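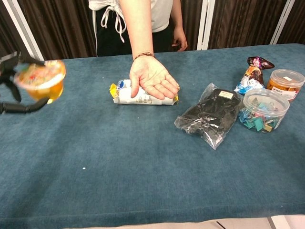 The snack table and other news from the hallway

The Beltadlow Building's shared snack table turned two this spring, which makes it older than most of the office plants and in better shape than all of them. A few new tenants on the third floor have asked how it works. The older tenants have asked the same thing, in a different tone. So we are giving this month's building item over to it.

The basic idea has not changed since the first week. People bring in something wrapped, put it on the table, and take something wrapped. Money doesn't come into it. We tried money for the month of March, with a coffee can and a slot in the lid, and at the end of it the can held four dollars, a Zunau bus token and a button. The can is now used for pens.

What counts as a snack has been argued over at greater length than the parking. The current position is that it must be sealed, it must be something you would eat yourself, and it must still be in date. The second rule was added after a winter in which the table filled up with sugar-free licorice, all of it from people who had been given it as a gift. It sat there until the thaw. Somebody took it in the end, and we hope they're well.

Homemade food goes in the kitchen, on the counter by the window, with a note saying what's in it. "Mostly nuts" is a better note than none, but please try to do better than "mostly." One tenant has an allergy that means a trip to the emergency room, and the rest of us would prefer to keep our afternoons.

Now to supplies. The float that covers the lean weeks comes out of the building fund, and it is $50 a month. This buys more than you'd think at Thongdee, the grocery on the corner of Lirkutlow Street, if whoever goes is willing to look past the front of the store. The good things are in the last aisle, next to the mops. Rice crackers, dried mango when they have it, the little sesame bars that come in a brick and have to be pried apart with a ruler. Thongdee closes at 7 p.m. and starts turning off the lights at 6:40, so a late shopper ends up choosing by feel. That explains the two boxes of unflavored gelatin in June.

Please stop buying the big tub of pretzels. It looks like a bargain and it can't be shared without everyone putting a hand in it. We have seen the hands.

Chocolate is fine from October to April. From May on, the afternoon sun comes through the hall window and lands on the table for a good two hours, and anything with a coating turns into something with a puddle. We asked management about a blind. Management said a blind was under review, as it was last summer, and the summer before that. If you must bring chocolate in July, put it in the fridge and leave a note on the table saying so. Then go and eat it quickly, before the people who read notes get there.

On the matter of taking. There is no limit, and we don't want one. A limit means a sign, and a sign means someone standing near the sign. But the survey that went around in the spring got 121 replies, a record for any survey in this building including the one about the elevator, and the most common complaint by a long way was "the good stuff is gone by ten." Followed closely by "what good stuff." Both groups are describing the same table at different times of day. If you get in early, leave a few of the nicer things for the people who come in on the later train. They have had a worse morning than you.

Wrappers go in the trash, meaning the can with a lid, two steps to the left. An empty box left on the table is a small cruelty. People cross the whole floor for that box.

We were also asked whether the table could go healthier. It could, and it did, for nine days last fall. There were apples. There were bags of roasted chickpeas with a picture of a mountain on the front. Attendance fell off, and the vending machine downstairs, which had been limping along on loyalty, had its best week in living memory. We have since settled on a mix, with fruit at the front where it can be admired. The clementines do go, to be fair to them, and so does anything that comes in its own cup with a lid you can peel.

One reader wrote in to point out that a single handful of trail mix, a second handful, and the handful you take for the walk back to your desk can come to a good share of a day's eating, and that he had worked out his own weekly total from the table alone at 4,000 calories. He asked us to print this as a warning. We print it with some admiration.

Swaps with other buildings are still on. The people across Lirkutlow Street run a table of their own, heavier on the savory side, and last month we traded a case of fig bars for a case of seaweed. We are told that the fig bars went in an afternoon. The seaweed is with us yet. If you like seaweed, or know someone who does, or are simply brave before lunch, come by the third floor and take as many packets as your bag will hold.

The restocking sheet for next month is taped inside the supply closet door. The first week has a name on it, though none of us can read the handwriting, so if it's yours, please come and claim it. The other weeks are open. Bring the receipt back, and bring the change too, all of it, even the coins.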